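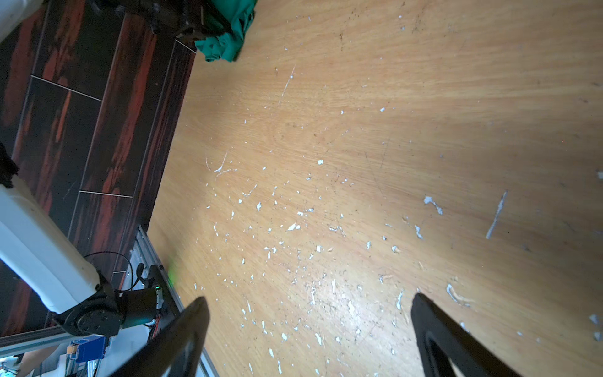 The Plekari bench top is the one we reach for when a job is going to make a mess. It comes from the Stiltero workshop in Lalbridge, and Béla Pintér still oils each one by hand before it goes out. We love how the light wood keeps its warm orange-tan grain even with white flecks and chips scattered all over it and fine scratches across the surface — you stop fussing over it and get on with your work. A few marks suit it, we think.

The top is 30 inches deep and comes in two lengths, 60 or 90 inches. Both fit the Greenberg trestles, old style and new, with no drilling. Bolts and a hex key are in the box.

Care is easy! Brush off the loose bits first, then wipe with a damp cloth and let the wood dry before you put anything back on it. Scratches that bother you can be sanded lightly along the grain and oiled again. Leave it overnight after oiling.

Made to order, ready in 7 weeks. The next batch starts in March. Oil is sold separately, and one small can covers the longer top twice — with a little left over for the edges.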